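Pundach gripper hold fault

The Pundach gripper hold fault is a control error that affected two-armed household robots running the Pundach arm controller. It caused a gripper to keep closing after its fingers had met a soft or yielding surface, and in some cases to stay closed after a stop command. The fault was first recorded by the operations staff of Tollunia, a company that tests laundry-handling robots in private homes, and was traced to a software library supplied by Carré. No injuries were reported. Damage was limited to garments, one door seal and several finger pads.

Background

Tollunia began home trials in the town of Drinorbridge with robots built to pick up clothes and load them into washing machines. Each arm carries a two-fingered gripper. The controller judges whether an object has been grasped by comparing the current drawn by the finger motor with a stored limit. Rigid objects produce a sharp rise in current. Cloth and thin plastic film produce a slow one, and the library used a separate routine for such cases.

Homes presented conditions that the workshop in Drinorbridge had not reproduced. Machines stood in narrow corners close to walls and gates, and some were kept in protective wrap. Clothes were left in mixed heaps on stools or chairs, often within a short reach of hoses and cables.

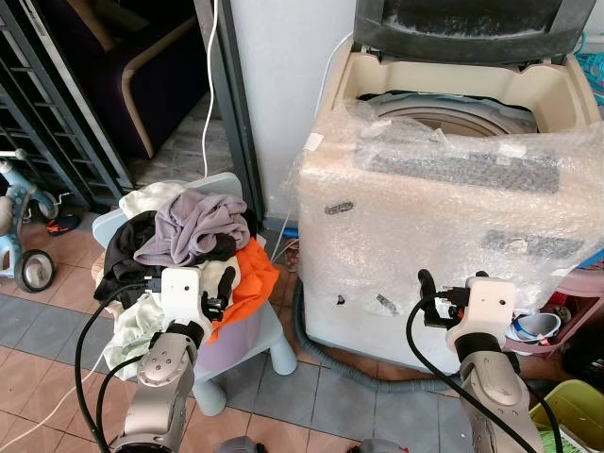
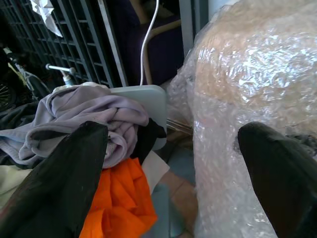

Laundry work beside a top-loading machine covered in bubble wrap.

Description of the fault

The slow-contact routine was designed to raise the closing force in small steps until the current settled. If the surface continued to give way, the current did not settle and the routine had no upper limit on the number of steps. It also ran at a higher priority than the handler for the software stop. An operator who pressed the stop key during this period saw both arms halt, while the affected gripper went on tightening until the routine ended. In the longest recorded case this took 40 seconds.

The hardware emergency stop was not affected. It removed power from the motors in every recorded case, although the fingers then had to be opened by hand.

Investigation

The first report was filed on a Sunday by Faraji Rugemalira, a field operator, after a sleeve was torn. It was initially treated as a worn finger pad. A second report, from Hayley Sedgwick, noted that the stop key had been pressed twice without effect on the gripper, and the trials were suspended that evening.

Nadège Pichon led the review at Tollunia. Her team replayed 4000 stored grasps on a bench arm and found 15 in which the routine had exceeded its intended length. All 15 involved fabric or plastic film – none involved a rigid object. Valentin Maillard of Carré later confirmed that a step limit present in an earlier version of the library had been removed by mistake during a rewrite.

Corrective measures

Carré restored the step limit and moved the stop handler above all motion routines. Tollunia added a fixed ceiling on finger force that is enforced in the motor driver and cannot be changed by the controller. Operators were also instructed to use the hardware stop first whenever a gripper is holding cloth, and to test it at the start of each visit.

Trials resumed in June under the supervision of Kipchumba Lukumay. The review left open the question of manual release, and the finger design still requires a small hex key to open an unpowered gripper.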